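Marngate Toy Workshop: progress report to the Cestent Fund
Second report, covering August and the first part of September

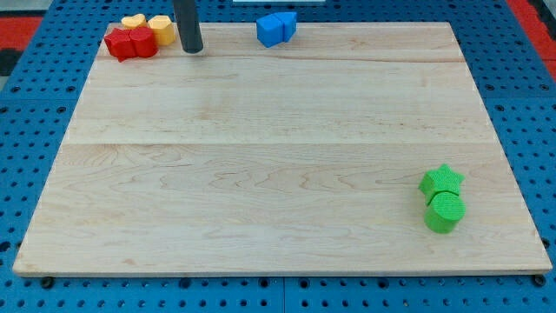 Photo: Eylül Bilgin / Marngate Toy Workshop

Prepared by Güven Ersoy, project lead, Sep 20, 2020

1. Where we are

The grant pays for the development of a first set of children's blocks, working name Güneş, and for the fitting out of one bench on which the blocks can be tried and compared. The bench is finished. The block shapes are not, and most of this report is about them.

2. The bench

The maple board is now in place on the blue perforated table. We had planned to work straight on the table top, but small blocks caught in the holes and the board was the cheaper answer. It is made up of long planks joined side by side. Remzi Ateş did the jointing and the sanding in our own shop, so the only outside cost was the timber, which came in 40 pounds under the figure in our budget.

One of the seams is easier to see than we would like. Remzi has been over it twice and is satisfied that it is flat. We do not intend to spend more on it.

The grain on this piece is quite lively, with dark streaks and swirls, mostly over the front half. Eylül Bilgin would have preferred a plainer board for product photographs – a small block can get lost against a busy surface. We will hang a cloth or use card for the catalogue pictures and keep the board for daily work.

3. The blocks

We set out to draw 17 shapes and bring that down to 12 for the first set. All 17 have been drawn and cut as samples. Six have been approved, and four are waiting for small changes to their edges. The rest need a decision from Tuncay Kurtuluş, who is responsible for safety and has asked for softer points on anything with lobes.

The red shape with the pointed lobes is the one we have discussed most. Children at the August play morning picked it up often, and the older ones tried to stand it on end. Placed hard against the rounded red piece it is difficult to tell where one stops and the other begins. Eylül Ateş wants to keep both in red and treat that as part of the play. Tuncay would give them separate colours. We will put both versions in front of the next group and report what they do.

4. Money

Spending is within the agreed total. Timber is under, paint is over. Stasteo, our paint supplier, raised its prices in August and we ordered the red before the change but the other colours after it. We ask permission to move the saving on the board across to the paint line.

5. Next period

– Tuncay's decisions on the remaining shapes
– second round of samples, with edges corrected
– two more play mornings, if the hall can take us
– first draft of the box and leaflet (Eylül Bilgin)

The play mornings are the uncertain item. The hall has not confirmed dates, and without them the colour question will have to wait for the third report.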